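Bredthorpe Opens Its Doors to Evening Writers This April

For immediate release

BREDTHORPE – I've been wanting to send this one out for months, so forgive me if I run on a bit. Starting in April, Gonar is launching a free evening writing program for adults called Skorkametti, right here in Bredthorpe, and I get to run it!

My name is Siu-fong Su, and I've taught writing to grown-ups for most of my working life (night classes, lunch-hour classes, one class on a ferry). What I kept hearing from people was that they had a story and no evening to put it in. So we made the evening. It's Friday, it starts at 6:30, and you can come straight from work with your dinner in a bag.
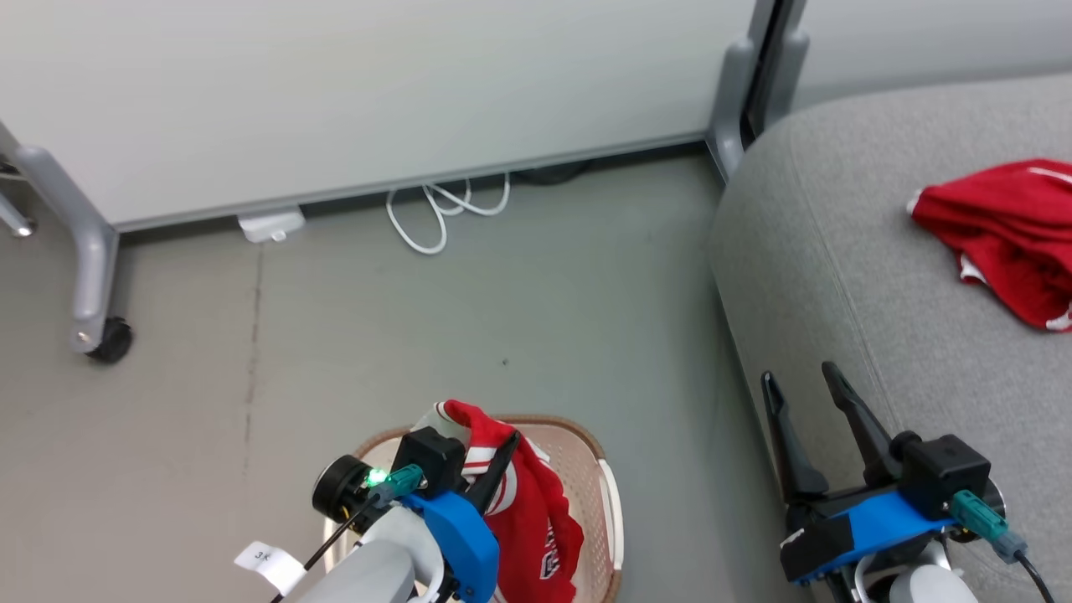 Who can sign up for Skorkametti?

Any adult who lives or works in Bredthorpe can sign up, whether you've finished a novel or haven't written a page since high school.

The program lasts nine weeks. We'll start small, with a page about a street you used to live on, and build up to a finished piece of 1000 words. It can be a short story, a family memory, a letter you never mailed, whatever you like. I'll read every draft and write back to you, in pencil, because that's how I think best. Groups are kept to a size where everybody gets to read aloud if they want to, and if you'd sooner just listen the first few times, that's fine by me.
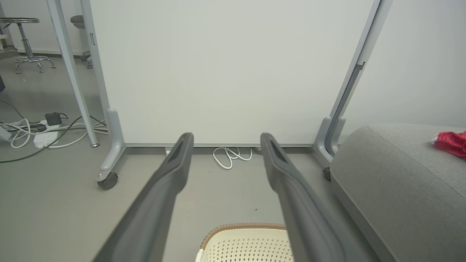 A plain white board in its metal stand.

I'm also thrilled that Fidel Farías is joining us for the second half. Fidel edits the Saavedra, our little local quarterly, and he has a real gift for finding the good sentence hiding on page three. (He found mine, and it's now my first sentence.)

"I want to read things by people who've never thought of themselves as writers," Fidel told me when we were planning this. "Send me the bus driver's story. Send me the one about the aunt and the boat."

He'll be picking pieces from the program for a special issue of the Saavedra, about 80 pages long, and everybody in it gets five copies to give away. My mother has already asked for all of mine, and I haven't written anything yet.

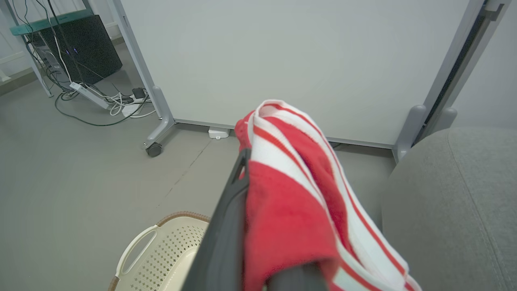
How to Sign Up

Call or write to the Gonar front desk and ask for Skorkametti. Tell us your name, a good way to reach you, and whether you need large-print handouts. You don't have to send a writing sample, and there's nothing to pay. Bring a notebook or a laptop to the first meeting, plus something to write about if you've got it. If you haven't, come anyway, I have a whole shoebox of first lines.

Press contact: Siu-fong Su, Skorkametti program lead, Gonar, Bredthorpe. Reporters are welcome to sit in on the first meeting, but please let me know ahead of time so I can ask the group.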